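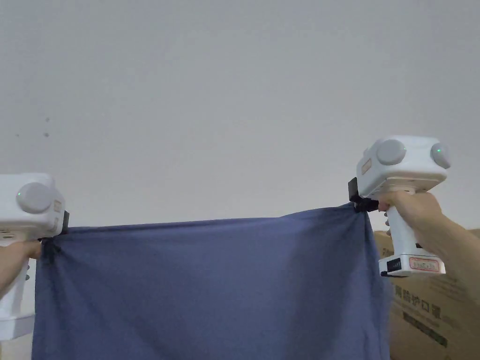
Flinent Screening Kit for Community Film Nights

Hire kit - projector, screen, sound and discussion pack

The Flinent kit is put together for groups that want to show documentaries in a hall, library or union office and hold a discussion afterwards. It suits rooms of up to 200 people and travels in two wheeled cases. Most groups can set it up with 30 minutes to spare before doors open if two people share the work.

What's in the kit

Valtex projector with standard and short-throw lenses
Folding screen, 3 metres wide, with legs and carry bag
Two powered speakers on stands
Small mixer with four inputs
Two wireless microphones and one wired spare
Playback laptop, HDMI cable and power boards
Printed discussion pack (see below)

Captions and languages

The laptop plays films with separate subtitle files, so the same copy can be shown in English one night and with other subtitles the next. Caption size and colour can be changed from the player menu. If your film has burnt-in captions, check that the people in the back row can read them, as low screens are often blocked by heads.

Discussion pack

The pack was written by Hawi Workneh, who ran the Kneath touring program of films on housing and tenancy rights. It covers choosing a moderator, briefing a guest speaker, handling questions from the floor and what to do when someone tells a personal story that needs follow-up. There is a page of blank contact cards for local legal and support services. Fill these in before the night.

Screening rights

Hire of the kit does not include the right to show any film. You need permission from the distributor, even if entry is free. We can't give you a copy of a film.

Hire terms

Standard hire is 3 nights. A refundable bond applies. Projector lamps are checked between hires and are rated for 2,000 hours. Please let the projector cool before packing it - the fan turns itself off when it's done.

Pick-up and return is from the Cultcombe depot. Delivery to regional centres can be arranged but should be booked early, particularly for November, when most of the kits are out with festivals.

Availability

In stock for hire. Community groups and schools pay the lower rate. Ask for a quote with your dates, venue and expected audience.

Page updated 26 May 2023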